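### 3.2 Footwear and floor contact

Household floor dust was sampled in 158 homes in the Levcombe district between February and May. Each home was visited twice, and one vacuum sample was taken per visit from a marked area inside the main entrance. Samples were sieved, dried to constant weight and split, with one half kept for repeat analysis. Lead was detected in 95 homes.

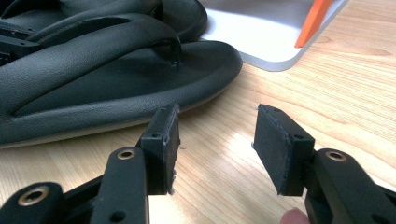 **Figure 4.** Flip-flops on a tabletop.

Entry habits were recorded with a short form filled in by one adult per home. Respondents listed every type of footwear worn indoors during the previous week, and where each pair was kept. Open footwear with a flat sole, such as the dark green flip-flops in Figure 4, was coded separately from closed shoes and slippers. Pairs worn both inside and outside were assigned to the outdoor group. The forms gave 2,718 usable entries after duplicates were removed.

Homes in Rusero, where most entrances open onto unpaved ground, were analyzed as a separate stratum. Floor type was entered as a covariate in both models. Eleven homes had new flooring laid between visits and were left out of the paired comparison, but their first-visit samples were kept in the totals given in Table 3.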